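Ticket: Port scan of the Tososthorpe office stalls at 40 percent
Opened by: Duangjai Chareonsuk
Assigned to: Decha Prasertsri
Status: Closed, with grumbling

Reported problem

Our monthly scan of the office network used to finish before I got back from lunch. As of Thursday it crawls to 40 percent and sits there like it's waiting for a bus. The scanner is Pisix, running on the old laptop under the stairs. We have permission for the whole range, signed by Chaiwat Onsri, and I can send the letter again if the last three copies have worn out.

Log

9:15 a.m. Restarted the scan. Same stall, same percentage. Restarted the laptop. Same again, but now with updates.

9:50 a.m. Ran a plain ping sweep with no port checks. Finished quickly and found everything we'd expect, plus a printer we were told had been recycled. So the laptop can see the network. It just doesn't enjoy asking it questions.

10:30 a.m. Ran the port scan against one machine at a time. The first 20 were fine. Then every port on the next one came back "filtered" and the timer went off to live its own life.
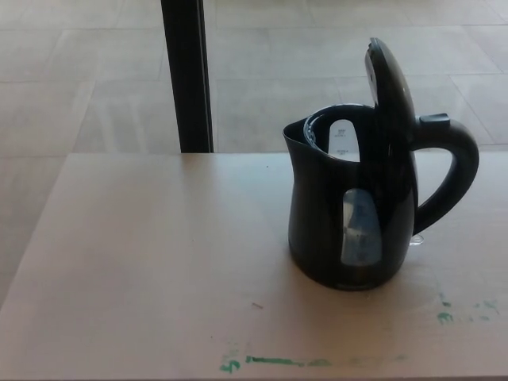

What does "filtered" mean if the machine is clearly switched on?

It means the scanner sent its probe and got nothing useful back, usually due to a firewall dropping the traffic. A closed port at least has the manners to refuse you. With a filtered one, the scanner waits, tries again, and waits some more.

11:10 a.m. Asked Lamduan Sangkhawat if anything had changed on the firewall. She said no. Asked if anything had changed on anything. She said the Keogh switch was replaced on Wednesday night -- "but that's a switch."

11:25 a.m. Logged in to the switch that is only a switch. It has a feature called Storm Guard, on by default, which limits any device that opens too many connections at once. Ours was set to 700 a minute. Pisix gets through that before it has cleared its throat.

11:40 a.m. Slowed the scan down to stay under the limit. It got past 40 percent for the first time since the swap. Estimated time remaining: 7 hours. Progress, of a kind.

1:05 p.m. Oranuch Wannasri approved an exception for the scanner's address only. I asked for it in writing and got a thumbs-up, then, after a second request, a sentence.

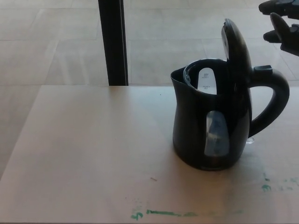

Fix applied

Added the laptop's address to the Storm Guard exception list, saved the settings, then saved them again properly, as the first Save button only saves them until the next power cut. Put Pisix back to its normal speed. The full scan ran to the end, and the filtered ports now report as open or closed like adults.

Still open

The laptop gets its address automatically, so the exception will break the day it gets a new one. Lamduan is reserving the address and will note it in Tinar. The recycled printer has its own ticket.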